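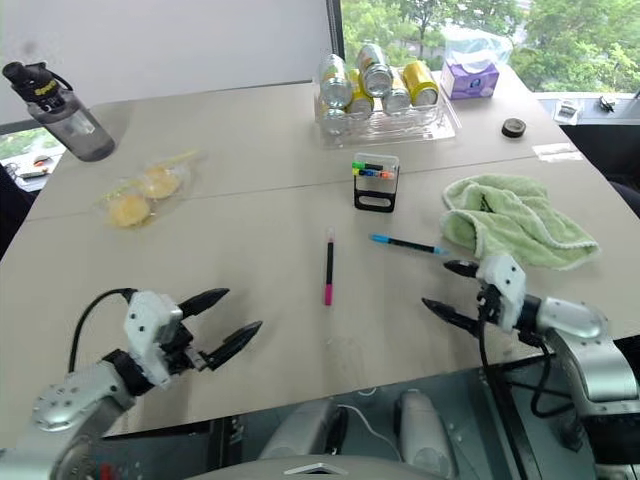 # Chapter 6: Fingers, Tape and the Table

By the end of Chapter 5 you had two arms bolted down, powered, and answering to the controller. They could move to a point and stop there. In this chapter you will fit the grippers and prepare the surface they work on, and you will make the first pick attempts with household objects.

The examples come from a two-arm build that Szu-yu Shek put together in the shared workshop at Rastia. She calls it Zekitz, and we will use that name throughout. Your own build may use different motors or a shorter reach. The steps are the same.

You will need:

- two assembled arms with working wrist joints
- a finger set for each gripper
- black electrical tape
- a table at least as wide as the reach of both arms
- a mix of things to pick up, some hard and some soft

## 6.1 Choosing what to pick up

Beginners tend to start with wooden blocks. Blocks are easy, and a gripper that only meets blocks will teach you very little. Pens and markers roll. A towel has no fixed shape, so the fingers can close on a fold or miss it completely. Drink cans are smooth and stand close together in a tray, which leaves little room for a finger between them. Food in a plastic bag is harder still: the bag moves before the food does.

Put out a few objects at first and leave space between them. Shek's notebook for October lists more than 500 pick attempts, and 278 of them ended with the object held for a full count of three. Most of the early misses were on thin plastic.

## 6.2 Covering the fingers

Bare plastic fingers slide on smooth objects. The cheapest fix is tape. Wrap each finger from the base toward the tip, overlapping each turn by half, and fold the last piece over the end. Press the folds flat with your thumb. Small creases do no harm, but a loose edge will catch on a bag and peel.

Run the gripper through its full opening after you wrap it. Tape adds thickness, and the closed position you saved in Chapter 5 will now be wrong. Save it again — the controller should stop the motor as the taped faces meet.

Look over the tabletop before each run as well. Wipe up any liquid, and keep stands and other metal parts out of the path of both arms.

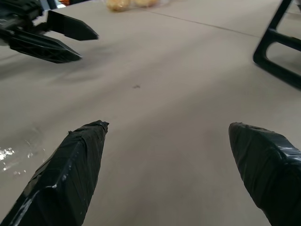 ## 6.3 The first close

Start with one arm. Park the other well back and lock its wrist, then bring the working gripper over a marker with the fingers fully open. Lower it in small steps. If a fingertip touches the table before you expect it to, stop and go back to the height setting in Section 5.4.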